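About Flostham

Flostham is a small company that tries to get robot arms to do chores. We have been trying since December 2014. If you came to this page hoping to buy a machine that does the dishes, we would like one too, and we'll put it on the front page in very large type when we have it.

Fung-ping Cheng started the company after eleven years of fitting out packing lines, where a robot does one thing, forever, to boxes that are all the same size. She wanted to know what would happen if you gave the same kind of arm a kitchen. What happened was a lot of broken crockery, and then a company.

What we do all day

We pick an ordinary job and take it apart until it is boring enough for a machine. Clearing a table, for instance. Your nephew can do it while looking at his phone. Our arms have to find the thing, decide which side to grab, close two fingers on it without sending it across the room, and put it somewhere a person would agree is "away." We currently have 31 chores on the list. By our own scoring, which is strict, the arms can be trusted with 4 of them.

Nested bowls are one of the jobs still on the wrong side of that line. Getting one bowl out of another is easy if you have a thumb and a lifetime of cereal behind you. With two stiff fingers and a camera at the wrist, the rims are thin, they sit close together, and the arm tends to want the whole stack or none of it. We keep a set in rainbow colors on the butcher-block bench, with a green-labeled bottle for company over by the corner of the rails. 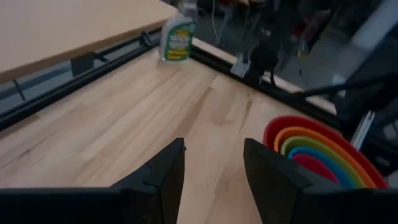
Homes and shop floors

People ask which is harder. Homes, by a long way. A shop floor has rules about where things go, and somebody gets a talking-to if they don't go there. A home has a drawer with batteries and birthday candles in it.

So we do both. Our first paying customer was Brandlow, who wanted parts trays sorted at the end of each shift. That job ran for 340 shifts before they changed the trays and we had to start over. Chow, our second, wanted shelves restocked, and was very patient. The software we built for the two of them is called Nedex. It decides what the arm should try next and, more usefully, when it should stop trying and ask for a person.

The stopping part matters to us more than it does to people who make videos. An arm that gives up politely is one you can leave alone with a shelf. An arm that doesn't give up will press a spray bottle against a wall until something happens.

A fair amount of the work is moving the arm about with nothing in its grip - out of one reach and into position for the next. On those stretches the wrist camera may be pointed at the tabletop, or it may be admiring the ceiling panels and the light fixture. Nedex has to keep track of where the bench went in the meantime.

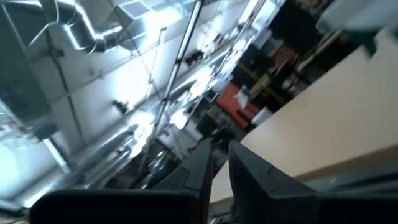

Chin-lung Ko thinks we are too gloomy about all this, and has asked for it to be noted on the company page that folding towels went from hopeless to merely slow in a single year, and that slow is fine if you are asleep while it happens. It is noted. The towels are quite good now. Fitted sheets are not on the list and we would rather not discuss them.

Visiting and working here

We log every attempt, including the embarrassing ones. The longest run so far on a single chore is 949 tries, on putting lids back on the right containers. It is not one of the four.

If you have a dull, repeated job and can put up with a straight answer about it, write to us. We're also glad to hear from people who want to work here, especially if they have done shift work or run a kitchen. Tell us which chore you hate most and how you do it.

Page last updated 5 August 2018.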